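Tastlow library to lend bags of books from October

Tastlow's public library will start lending books by the bag in October, under a plan meant for people who can't easily get to the building on Erum Street or who don't have time to browse once they are there.

Each bag holds 8 books and can be kept for 70 days, more than twice the normal loan. Borrowers fill in a short form about what they like to read, and library staff choose the titles. The bags are free to anyone with a library card, and there are no late fees.

"People ask us at the desk all the time to just pick something for them," said Veerle Martens, who runs the adult lending section. "We've been doing it informally for years. Now it has a form and a shelf."

The form asks for favorite authors, subjects to avoid, and whether the reader wants large print. It can be filled in on paper at the front desk or over the phone. Staff say a request will normally be ready in 2 working days, though large print may take longer in the first weeks while more titles come in from the county store.

A trial ran through the spring with readers in the Himine neighborhood, where the branch library closed its doors and the nearest bus stop is now a long walk from the main building. During the trial 306 loans were made. Crime novels went out most often, followed by family sagas and books on local history. Cookbooks were asked for less than staff had expected.

Jolien Hermans, a retired bookkeeper who took part in the trial, said she had read more in those months than in the whole of the year before. "I got two I didn't care for and I put them back in the bag," she said. "The others I finished. One of them I went and bought for my sister."

The library tried cardboard boxes first. Readers found them hard to carry on the bus, and the boxes went soft in the rain — several had to be thrown out after a single trip. Fabric bags with a zipper took their place.

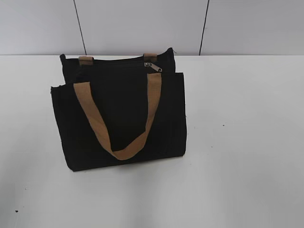
How to sign up

Forms will be at the front desk from the first week of October. Readers who already took part in the trial do not need to fill in a new one, but should tell the desk if their address or phone number has changed.

Bags can be picked up from the shelf to the left of the returns counter at any time the library is open. Home delivery is offered to cardholders in Himine and on the streets north of the canal. Deliveries go out between 10 a.m. and noon, and the driver will take back the previous bag on the same trip. Anyone outside those areas who is housebound can ask for delivery by phone, and the library will look at each request separately.

Children's bags are not part of the plan for now. Azadeh Parsa, the children's librarian, said picture books are heavy and wear out quickly, and she wants to see how the adult loans go through the winter before buying extra copies.

The cost of the bags and the delivery runs is being met by the town, with a grant from Van Loon, the printing firm on the ring road. Town council member Lieven Goossens said the money covers the first year. He would not say whether it would be renewed — that will be settled when the next budget is drawn up.

Osian Craddock, the head librarian, said the Himine branch will not reopen. Its remaining stock has been moved to Erum Street, and a good part of it will be used to fill the bags.

Books that come back damaged should be handed to staff at the counter and not left in the outdoor drop box. The drop box is too narrow for a full bag, so readers returning books after hours will have to take them out and bring the bag in on their next visit.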